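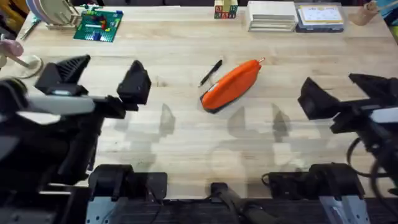

Cuaderno del taller de conservación textil – Fondo Trodadance
9 de abril de 2025
Anota: Lumturie Delić

Se reanuda el tratamiento del lote Fiore, compuesto por 54 fragmentos de tafetán de seda procedentes de vestuario escénico. En la sesión anterior quedaron registrados los ensayos de solidez de los tintes; el rojo granza no migró con agua desionizada, pero el negro dejó un halo tenue en el papel secante a los 14 minutos. Se descarta, por tanto, la limpieza acuosa para las piezas bicolores.

Limpieza mecánica: aspiración a baja potencia con malla interpuesta, siempre en el sentido de la urdimbre. La pieza 2 presenta roturas en la cintura y un zurcido antiguo en hilo de algodón, demasiado tenso. D. Arturo Bellini propone retirarlo; quien suscribe prefiere documentarlo antes y consultar con Dña. Rosalba Orlandini, que conoce los arreglos de sastrería de la compañía. Queda pendiente.

Soporte: se ha teñido crepelina en tres tonos. El segundo baño salió más verdoso de lo previsto – probablemente por la temperatura, que subió en exceso durante el agotamiento – y habrá que repetirlo. Las muestras están grapadas en la hoja siguiente, con la receta al dorso.

Humedad relativa del almacén: casi 54 %, por encima de lo acordado. D. Gerardo Lombardi revisará el deshumidificador y anotará las lecturas en la hoja de la puerta. Se ruega no abrir las cajas del depósito Grislow hasta que el valor se estabilice.

Inventario: la ficha 488 figura como «corpiño», aunque por el corte y las ballenas parece la parte superior de un vestido entero. Se corrige a lápiz. La etiqueta cosida dice Lekelano, sin fecha.

Para mayo: pedido de seda de un cabo, agujas curvas finas y papel libre de ácido. Preguntar a D. Osvaldo Leone si el presupuesto admite también un segundo juego de pesas de vidrio.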